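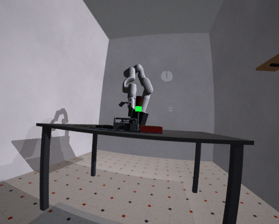

Simulated arm and table, side view.

Corngate Sunday League Match Events

Last updated: November
Filed under: Datasets > Sports > Soccer (amateur)

This repository holds match results and event logs from the Corngate Sunday League, a men's amateur soccer competition. Results were first typed up by Gilmar Sales from paper match cards. Adalberto Coutinho wrote the import scripts and maintains the files now.

Contents

matches.csv has one row per match, 413 rows in total. Columns are match_id, season, round, home, away, home_goals, away_goals, ground and referee_code.

events.csv has one row per goal, card or substitution, 1,989 rows in total. Columns are match_id, minute, team, type and player_code.

clubs.csv lists the 44 clubs, with the short name used in the other two files. A club that changed its name keeps the same short name throughout. Vindari played two seasons as Vindari Athletic and both are stored as VIN.

All files are UTF-8, comma separated, with a header row. Club names contain accents (Mendonça is the one that usually breaks), so check your encoding before opening anything in a spreadsheet.

How the minutes work

League matches are two halves of 45 minutes. Cup matches in the early rounds are shorter, 60 minutes in all, and are marked with a C in the round column. Don't mix the two when you look at late goals.

Stoppage time is not recorded separately. A goal in the third minute of added time at the end of a league match is written as 90. The same goes for the end of the first half, where it is written as 45. You will see a spike at both values. 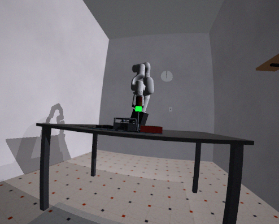
Referees write minutes by hand and many of them round to the nearest five. We left those as written. If the minute could not be read, the field is blank.

Walkovers

A match awarded without being played is stored as 3-0 and has no rows in events.csv. If you total the goals from both files, they will not agree, and walkovers are the usual cause. Abandoned matches that were replayed appear once, with the replay score.

Players

Names were replaced with codes before the files left the league. A code stays with a player within one season only. You cannot follow a player from season to season, and we will not share the key.

Known problems

Own goals are credited to the team that benefits, with type "og". The older match cards did not have a box for substitutions, so those seasons have very few. Ground names were tidied by hand and a few may still be spelled two ways.

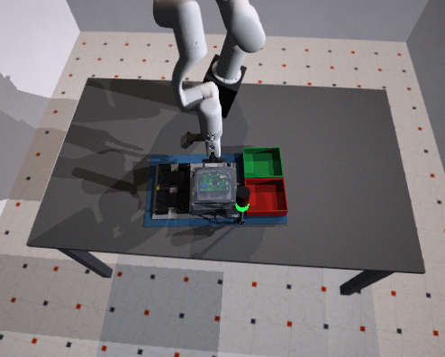

Arm above a gray enclosure, simulator view.

License and contact

Free to use with credit to the league. Send corrections as an issue and include the match_id. Drivier keeps a mirror of the CSV files, updated at the end of each season.

Comments

tgrady: Is there a column for kickoff time? I wanted to compare the early games with the afternoon ones.

Adalberto Coutinho: No, the cards only give the date and ground, and we dropped the date down to the round.

leftback_lou: Found two rows for the Mendonça cup final sending off, same minute and same player code. Duplicate?

Adalberto Coutinho: Second yellow, then the red. Both get logged. I'll add a line about it.

tgrady: Thanks, the clubs file saved me a lot of time.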